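Can a machine fold the wash yet?

I do the laundry in our house. I have done it for most of my adult life, and I also spent a good part of that life working on a packing floor, so I have opinions about which chores could be handed to a machine and which ones are going to stay with me a while longer. My brother-in-law, Ifor Griffiths, thinks I'm too gloomy on the subject. He sends me links. This post is partly an answer to him.

First, what machines already do. The washer and dryer are so old that we stopped calling them automation, but they took the worst of the job away a long time ago. My grandmother boiled sheets. I press a button and go do something else. The dishwasher is the same sort of thing. In both cases somebody has to load and unload, and in both cases the box works because everything happens inside it. Water goes in, water goes out, and the machine never has to find anything.

Then there is the robot vacuum. We have a Hosico, bought used, and it has cleaned the downstairs most nights for 2 years. I like it. It does a decent job on the open floor and a poor job under the dining chairs, and it will eat a shoelace if you leave one out. So every evening I walk around and pick things up off the floor so the vacuum can run. My wife pointed out that picking things up was the part of vacuuming she never liked in the first place.

That is pretty much the whole problem. Moving along a flat floor is solved well enough for people to buy it. Picking something up, knowing what it is, and putting it where it belongs is not.

What I saw at work

The last place I worked before I retired was Dramani, a small packer of work clothes and shop rags. When I started there, every carton was taped by hand. By the time I left we had a line that built the carton, closed it, taped it and put the label on. It was fast and it hardly ever stopped. One person could look after it and still have time to sweep.

The clothes themselves still went into the cartons by hand. Management brought in a vendor one April to show us a folding machine, and to be fair to it, it folded very well. The catch was that a person had to clip each shirt to it, shoulders square, front facing the right way. We timed it. Our best folder did 39 shirts while the machine and its operator did fewer, and she was talking the whole time. They didn't buy it.

I have heard people say that big laundries have this worked out, and to a degree they do. Flat sheets and tablecloths go through feeders and come out folded. But those places see the same sheet all day long. They don't get a sheet, then a bra, then a child's sock inside out with sand in it.

Why cloth is hard

A cardboard box has six sides and keeps them. You can tell a machine how big it is and where the corners are, and that will still be true after you pick the box up. A shirt has no shape of its own. Pick it up by the collar and it is one thing, pick it up by the hem and it is another, and drop it and you get something new each time. Half of it is always hidden under the other half. I find the corner of a fitted sheet by running my hand along the edge until I feel the seam. I couldn't tell you how I learned that.

Feel is a bigger part of it than I used to think. Try sorting socks with oven mitts on. I did this at the kitchen table to settle an argument, and I got through four pairs before I gave up. I could see every sock perfectly well. I just couldn't tell if I had hold of one layer or two. Most grippers I have seen are closer to the oven mitt than to the hand. Some have soft pads, and some have sensors that are supposed to tell the machine when it is squeezing, and I gather they are getting better.

The other thing is the house. At Dramani the floor was painted with lines, the lights were always on, and the pallets sat where they were supposed to sit. My house has a dog bed that moves. It has a curtain that blows into the room when the window is open. A machine that can manage one table under one lamp has a long way to go before it can manage that.

How they are being taught

Ifor's best argument is about how the teaching has changed. The old way, as I understood it at Dramani, was that a technician came out and set the positions one by one. Move here, close, move there, open. If the part sat an inch to the left, the machine closed on air and carried the air over to the box very carefully.

The newer way is to show it. A person holds a gripper in the hand, with a camera mounted on it, and does the chore with that instead of with fingers. The recording has what the gripper saw and how it moved. Do that enough times, in enough different rooms, and a program can learn something from the pile. The people doing it aren't programmers and don't need to be. It is closer to how I taught new hires to fold, standing next to them and doing it slowly.

I like this better than the old way. The mess of a real room goes into the lessons from the start – curtains, cabinets, bad light and all. And the chores are small ones. A soft thing at the tip of the gripper, a table close by.
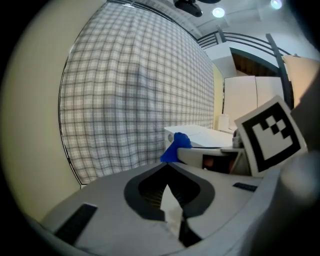
What I would pay for

Ifor asked me to put a number on it, so I did. I would pay 3000 dollars for a machine that could take a basket of dry wash and leave me folded piles. They could be bad piles. I'd accept towels that don't line up. I would not accept having to stand there and feed it, and I would not accept having to watch it in case it pulled down the drapes.

For less money, I would take a machine that only did one part. The part I would choose is pairing socks. My wife would choose picking things up off the floor before the vacuum runs, and I think hers is the better pick, because it is useful even when it is done slowly. A machine could take all night over it. If it put every soft thing in one bin and left the hard things alone, that would already save us the evening walk.

Ifor says a firm called Zerora is going to sell something like that. I looked at what they have put out so far and it is a short video of one arm and one towel. The towel gets folded. The video is sped up, and it says so in the corner, which I give them credit for. I wrote to ask how it does with a towel that has been dropped in a heap, and a polite young man wrote back that they are working on that.

Where I come down

If the job has hard things in known places, a machine can do it now, and has been able to for years. Taping cartons, stacking cans, moving pallets. If the job has soft things in a pile, or a room that changes from day to day, a person is still quicker and a good deal cheaper. Wiping a clear counter is probably somewhere between the two. So is loading a dishwasher, if you own sensible plates.

I don't think it will stay that way. The vacuum would have looked like a toy to me when I started working, and now I would miss it. But I have also been told the folding machine was coming soon for as long as I have been folding, and I've stopped leaving room for it in the laundry closet.

Ifor is coming to stay the week after next and he is bringing a bag of wash with him, as usual. There are 2 baskets ahead of it.

A couple of people asked about the vacuum after my last post. The brushes I use are the Skirkach ones, they fit the older Hosico without trimming, and they hold up better against dog hair than the ones it came with. You do have to pull the end cap off and clean behind it. Use a butter knife.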